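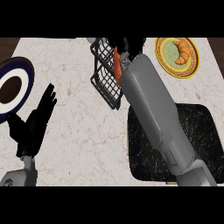
Breakfast counter task in simulation, right arm over the tray, left hand open.

Clearing a stuck grip after a failed release

This fault shows up in the Noseck kitchen scene when the right gripper gets an open command and the food item stays attached to it. The log shows "release timeout" and the arm holds its pose. In February we had 23 of these in 900 runs, all on the right arm.

1. Pause the run. Do not reset yet – a reset wipes the contact log.

2. Save the state file and write down the step number. Ours usually stops near the wire rack.

3. Open the contact viewer and select the right gripper. If it lists a contact while the commanded width is fully open, the grasp constraint was never removed.

4. Delete the constraint by hand and advance the simulation 2 steps. The item should drop. If it shoots sideways, the collision shapes overlap. Go back to the saved state and lower the arm before trying again.

5. Check the forearm against the tray and the rack. Thenmozhi Amin found that a light touch on either one can block the release check.

6. Set the release timeout to 2 seconds in the task file and rerun from the saved state.

Never copy the hand-deleted constraint fix to real hardware. On the real arm, hit the stop and support the item before opening the gripper.

Contact: Tullio Guerra, Noseck simulation group | © Noseck | Back to top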